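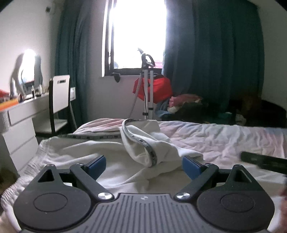 ゴム入りのシーツは四角くたためる、という主張を、私はずっと疑っている。たためないと言いたいわけではない。やればできる。私もできる。疑っているのは、あれをたたむべきだという、誰が言い出したのかわからない前提のほうだ。

きっかけは八月に買った一冊の本だった。エドガルド・ガッチャリアンという人の家事の指南書で、全241ページのうち、まるまる21ページが「フィットシーツのたたみ方」に割かれている。角に手を入れ、反対側の角を裏返してかぶせ、さらに残りの二つの角も重ね、平らな台に置いて三つ折りにし、もう一度三つ折りにする。仕上がりの写真では、シーツは弁当箱のような直方体になって棚に収まっている。ゴムの縁はどこにも見えない。縁を内側に隠すことがこの技法の要なのだと、著者は三回も書いている。

私はこの「隠す」という言葉に引っかかった。

ゴムの入った布の縁は、もともと縮むために縮んでいる。引っぱれば伸び、放せばひだが寄る。布としてはそれで正しい。ところが、たたみ方を教える文章では、このひだがまるで不始末のように扱われる。「だらしない縁を中へ」「波打ちを整えて」といった調子だ。マットレスの角にきちんと食いついてくれるのはその波打ちのおかげなのに、外した途端に欠点と呼ばれるのは気の毒な話だと思う。

本の著者は、たたんだシーツには三つの利点があるという。場所を取らない、しわにならない、探しやすい。順に疑ってみたい。

まず場所。私は自分の押し入れで試した。丁寧に四角くしたシーツと、ざっと丸めたシーツとでは、確かに前者のほうが平たい。しかし上に毛布を一枚のせてしまえば、差はほとんど消える。空気が抜けるだけのことである。シーツを何十枚も持つ宿なら話は別だろう。我が家にあるゴム入りのシーツは2枚で、1枚はいつもベッドに掛かっている。つまり収納の問題を抱えているのは常に1枚だけで、その1枚のために21ページを読む必要があったのかどうか、私は今でも納得していない。

次にしわ。これがいちばん怪しい。四つの角を重ねて三つ折りを二度やれば、当然ながら折り目がつく。広げたときにベッドの上に格子状の筋が残るのは、むしろきれいにたたんだほうだ。丸めたほうは細かいしわが全体に散る。どちらがましかは好みであって、優劣のつく話ではない。そもそもシーツは人が寝るものだ。ひと晩横になれば、どちらのしわも朝には別のしわに置き換わっている。

掛け布団やベッドカバーについては、世間はもっと寛大だ。縮んだような細かい凹凸のある生地は「表情がある」と褒められ、淡い色がにじむように混ざっていれば、多少くしゃっとしているくらいのほうが感じがよいとさえ言われる。同じベッドの上で、上の布のしわは風合いで、下の布のしわは怠慢になる。この線はどこで引かれたのか。白い無地だからしわが目立つ、というのが答えの半分だろうが、残り半分は、たぶん習慣としか言いようがない。

探しやすさについては、一部だけ認める。暗い押し入れの中で、ゴム入りのシーツと平らなシーツを見分けるのは案外むずかしい。だがこれも、たたんで縁を隠してしまうから見分けにくくなるのではないか。ひだのある縁が外に出ていれば、触っただけでわかる。隠したうえで札を貼れという助言が本の後半に出てくるのだが、そこまで読んだとき、私はいったん本を閉じてお茶をいれに行った。

公平のために、反対側の意見も書いておく。

同僚のエイノ・ルオツァライネンは、シーツをたたむのが好きだという。木曜の夜に洗濯物を片づけるのが決まりで、ベッドの上に布を広げ、手のひらで押さえ、端をそろえていくと頭が静かになるのだそうだ。私はこの話に文句をつける気はない。好きでやることに理由はいらないし、編み物や靴磨きと同じで、手を動かすこと自体が目当てなのだろう。本人も、場所を取らないとか、しわにならないとか、そういう理屈は一度も口にしなかった。彼の説明のほうが、本の21ページよりよほど筋が通っている。

問題は、好きな人の楽しみが、いつのまにか全員の宿題になることだ。

売る側にも責任はある。寝具のジェリスは、シーツの袋にたたみ方の図を刷っている。六つのコマに分かれた線画で、四つ目と五つ目のあいだで何が起きたのか、私には何度見てもわからない。四つ目では布の角がまだ手の先にかぶさっていて、五つ目ではもう長方形になっている。いちばん知りたいところが抜けているのだ。ラージプットという別の会社のものは、図がない代わりに「付属の袋に入れて保管してください」とだけ書いてあった。袋は小さく、きっちりたたまなければ入らない。結局は同じことを要求されている。

以前スケンブリッジに住んでいたころ、借りていた部屋の大家は、貸し出し用のシーツを古い枕カバーにまとめて突っ込んでいた。口のところを軽くひねって、棚に置くだけ。初めて見たときは乱暴だと思ったが、使ってみると困ることが何もない。必要な枕カバーを一つつかめば、中身はそろっている。縁のゴムが折り重なったまま押さえつけられることもない。そのことが布の寿命に効くのかどうかは知らない。効くと断言する人もいるけれど、私はその種の断言も同じくらい疑っているので、ここでは利点に数えないでおく。

では私自身はどうしているかというと、いささか中途半端だ。ベッドの上に広げて、まず縁をざっと内側へ寄せる。それから半分に折り、もう半分に折る。角は重ねない。曲がった縁がそのまま残るので、折った先は丸っこくなり、どうやっても長方形にはならない。そこでやめる。時間を計ったことはないが、湯が沸くのを待つあいだに終わる。これをたたんだと呼ぶのか、たたみかけと呼ぶのか、ガッチャリアン氏なら後者だと言うだろう。

一つだけ、やめどきを間違えると面倒なことがある。布の上下がわからなくなるのだ。長い辺と短い辺の差が小さいシーツだと、掛けるときに必ず一度は向きを間違える。三つの角まではめて、四つ目が届かない。あの徒労には私も腹が立つ。ただし、これはたたみ方では解決しない。完璧な直方体にしておいたところで、広げれば同じ布である。短い辺の内側に小さな印を縫いつけておくほうが、はるかに役に立つ。いま使っているものには油性ペンで点を打った。洗うたびに少しずつ薄くなるので、そのうち打ち直すことになる。

不思議なことに、この手の工夫は本にはあまり載らない。写真映えしないからだと思う。棚に並んだ白い直方体は見栄えがするが、シーツの裏の点は誰の目にも触れない。家事の本が見栄えで売られる以上、見栄えのする作業ほどページを増やしていく。1000人が読めば、そのうちの何人かは本当に楽しくなって続けるのだろう。残りの人は二、三回やってみて、うまくいかず、自分は不器用だと思い込んで本を棚に戻す。私が気に入らないのはその思い込みのところだ。角が丸く、縁にゴムが入っていて、床に置いた箱にかぶせるような形をした布が、平らな四角になるのを嫌がったとして、それは布の形から来る話である。

本はまだ手元にある。靴下の章はわりあいよかったし、タオルの章も、掛けて干すときの間隔について知らないことが書いてあった。シーツの章には付箋を貼ってあるが、次に開くとすれば、エイノに貸すときだろう。彼はもう自分のやり方があるから要らないと言うかもしれない。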